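Floor coverings are the materials laid over the structural floor of a building to give it a finished surface. Common kinds include carpet, wood, ceramic tile, stone and vinyl. The choice depends on cost, wear, sound and how the room is used.

Early floors were often packed earth, sometimes spread with straw or rushes. Stone and fired tile were used in temples and large houses, while wood planks became usual where timber was plentiful.
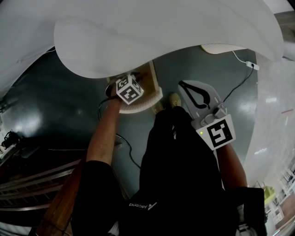
Hard coverings are either nailed, glued or laid floating over an underlay. Floating floors need a gap at the walls, as the boards swell and shrink with changes in humidity. Tile is set in mortar or adhesive, and the joints are filled with grout.

Carpet is sold in rolls or as square tiles. It softens footsteps but holds dust, and it is seldom used in kitchens. Worn carpet tiles can be replaced one at a time, a common practice in offices.

See also: Subfloor, Underlay, Parquetry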